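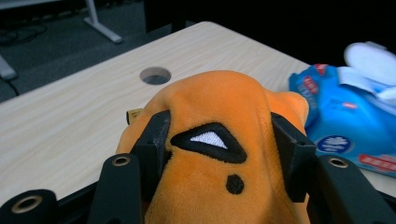 An orange plush toy with an embroidered eye.

Toy library in Markholm to double its hours after a record spring

Wed 23 May

Families in Markholm are going to get a lot more time to play! The town's toy library on Bornel Street, which has been open only on Saturday mornings up to now, will add a second weekly session starting next month. The new one runs on Tuesday afternoons until 6, so parents who work weekends finally get a turn.

The library passed 1000 loans this spring, the most it has ever had in one season, and the shelves on a Saturday at closing time tell the same story. The wooden trains go first. Then the marble runs, the dress-up boxes and anything with a siren. Soft toys were a bit of an afterthought when the library opened, and now there is a waiting list for several of them.

Borrowing works much the way it does with books. A household card costs 4 dollars a year and lets you take home 2 toys at a time for three weeks. Board games count as one toy, however many pieces are in the box, and a missing piece is no disaster. Staff keep a big drawer of spare dice, pawns and puzzle bits, and they are wonderfully good at finding a match.

Ninety-two new households have signed up since November, many of them from the apartment blocks on the Ouali side of the river, where space for toys is tight. For those families the appeal is easy to see: a dollhouse or a ride-on tractor comes in the door, gets loved to pieces for three weeks, and goes back out again before anyone trips over it in the hall.

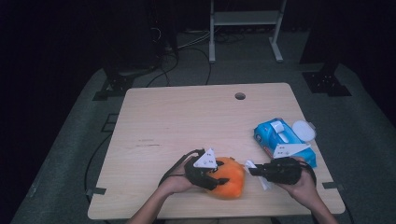
The Tuesday session will also have a repair hour from 4 to 5. Bring a toy with a split seam, a wobbly wheel or a dead battery compartment, and somebody will sit down with you and have a go at fixing it. Children are very welcome to help, and the sewing corner has blunt needles and chunky thread for small hands. The repair hour is free and you don't need a library card. (Electric toys with a plug can't be accepted, sorry.)

There's more on the way for the summer. A swap day is planned for the lawn behind the Bulari community hall, with a table for each age group, from rattles right up to strategy games for teenagers. Anything clean and complete can be swapped, and whatever is left at the end goes onto the library's own shelves. Last year's swap brought in a puppet theater with its curtains still working, and it has hardly spent a night in the building since!

Donations are taken at any session. The library is especially keen on jigsaws under 100 pieces, play food, hand puppets and toys for babies under one. Please wash soft toys before dropping them off, and tape game boxes shut.

To get a card, come to the Bornel Street entrance during opening hours with something that shows your address. Cards are made while you wait, and you can borrow the same day. Saturday hours stay as they are, 9 to noon, and the ramp at the side door is open for strollers and wheelchairs at both sessions.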